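Print this page
E-mail this page

Who Gets What? How Families in Flikdale Share Out Small Belongings
Local Studies project report, submitted 06/10/2020

Why I picked it

I nearly did my project on bus shelters. I had a title and everything, and then in April my gran decided to move into a flat and the whole family fell out over a teapot. It wasn't a good teapot (the lid had been glued), but three people wanted it, and all of them had a story about why it was really theirs. I sat on the stairs listening and thought, well, I'd much rather write about that!

So my question became: how do ordinary families decide who gets the small stuff? I left out houses and money. There are laws for those and piles of books about them, and I wanted the things that don't get written down anywhere, like clocks and brooches and cake tins and the good scissors.

How I did it

I put 300 questionnaires through doors in Flikdale, mostly the old part of town near the canal plus the newer streets behind the school. It was a single sheet, folded, with a box on the counter at the library for people to drop them back in. I got 46 back. My tutor said that was decent for paper forms. I was a bit gutted, I'll admit, after all that walking.

I also spent several afternoons with the sale books of the Hedach auction rooms, which let me look at the house clearance ledgers as long as I didn't photograph the names. The ledger I used has 633 lots in it. I read every single one, including a great many boxes of "sundry kitchen items", and my handwriting got worse and worse as I went on. If I did it again I would take a laptop and type it straight in.

The last part was talking to people at Kandpal, the repair shop on the corner by the market. They mend watches and restring beads and get rings off swollen fingers, so they hear a lot of family history over the counter.

What people keep

I expected furniture to come top in the questionnaire and it didn't come anywhere near. People said they hadn't the room. Wardrobes, sideboards and dining tables go straight to the auction, and the Hedach ledger backs that up, page after page of them, often unsold and put in again the next month. It's quite sad reading.

Small things that you can wear or hold did much better. Jewellery and watches were mentioned over and over, then kitchen things, then tools. A lot of people made a point of telling me that the item wasn't worth anything. I hadn't asked about value at all on the form, so I found it interesting that they brought it up, as if they were worried I might think they were showing off, or greedy.

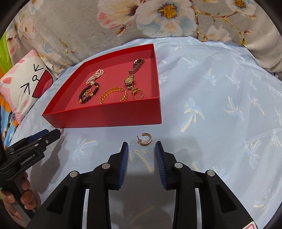

Fig. 1: Pearls, a dark bead bracelet and a gold chain bracelet in a red tray.

Something I hadn't thought about before is that jewellery can be split up and a table can't. You can give each grandchild a piece and everybody goes home with something. That sounds fair, and several people wrote that it was how their family did it, but others said it made things worse, since now there were lots of small decisions to argue about and not just the one big one. What if somebody gets the ring and somebody else gets the beads? Do you go by age? By who visited most? (That one came up a lot, usually in capital letters.)

The different ways of sharing

I sorted the answers into types, and I'll say now that my types are a bit home-made.

Taking turns. The family goes round in order and each person picks one item, then they go round again. Some start with the oldest and some draw names out of a hat. People who had done it this way sounded the calmest about it, though one mentioned a cousin who picked first and took the thing she knew her brother wanted.

Labels. The owner goes round while they're still alive and sticks names underneath everything. My gran has started doing this since the teapot. The trouble is that labels fall off, or people change their minds, or somebody moves one. One form told me about a mantel clock with two different names on it in the same handwriting!

The list. Like labels but on paper, kept in a drawer. A few families use a website called Prirkovis, where you type in each item and who it's meant for. I had a go with it for my own bedroom and got bored by the second shelf, but then I'm not leaving anybody anything yet.

One person decides. Usually the eldest daughter, from what people wrote. She clears the house, so she ends up handing things out. I got some long answers about this, both from people who had been that daughter and from people who had a sister who was.

Giving it early. The owner just hands things over at birthdays and weddings, so there's not much left to argue about later on.

I had assumed giving it early would be the one everybody recommended. You get to see the person enjoy it, and you get to tell them the story that goes with it. I even wrote a paragraph in my first draft saying it was the best way, and I've had to take that out.
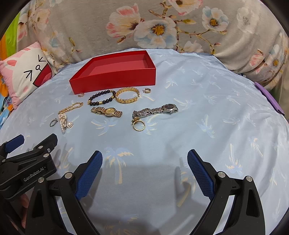

According to one of the longer replies, giving things early only works if you don't mind what happens next. The writer had passed on her mother's bracelet at a christening and then spent years looking at her niece's wrist at every family do, never once seeing it, and not liking to ask. She said she wished she had kept it in the drawer and been left in peace.

I read that one several times. It made me realise that I had been thinking about fairness the whole way through, and quite a lot of what people were telling me was about manners instead. Are you allowed to ask where a present has gone? Can you sell it? Can you have it altered to fit? At Kandpal they told me they get people coming in who look really guilty about having a link taken out of a watch band or a long necklace made into a shorter one, and they want to be told it's all right. 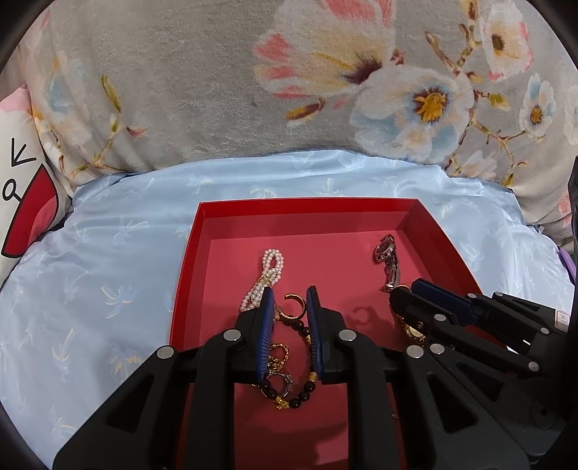 Fig. 2: A pearl strand and a wristwatch with a metal link band.

Stories that go missing

My last question asked whether people knew where the item came from before it reached their family. Most didn't, or knew one sentence. "Came from Dad's side." "Bought on holiday, don't know which." The person who knew the rest had died, and it had never seemed like the right moment to ask.

The Hedach ledger is the far end of this. By the time a brooch is in there it's just "brooch, yellow metal, pin bent", and it's in with other brooches from other houses.

What went wrong

The form was too long on the front and too short on the back, so people wrote up the margins and I couldn't read some of it. I didn't ask for ages, and I really should have, as I can't say whether older and younger people see it differently. I also think the people who bothered to reply were the ones with a row to report. A family that shared everything out nicely over a cup of tea has less to write in.

I'd have liked to compare Flikdale with somewhere else too, but I ran out of shoe leather.

What I'd do next

I would like to go back to a few of the families and record them talking about one object each, and have the library keep the recordings. I've asked, and they're thinking about it. I'd also drop the word "heirloom" from any new form. Several people crossed it out and wrote "bits and pieces".

The teapot went to my uncle.

Print this page
E-mail this page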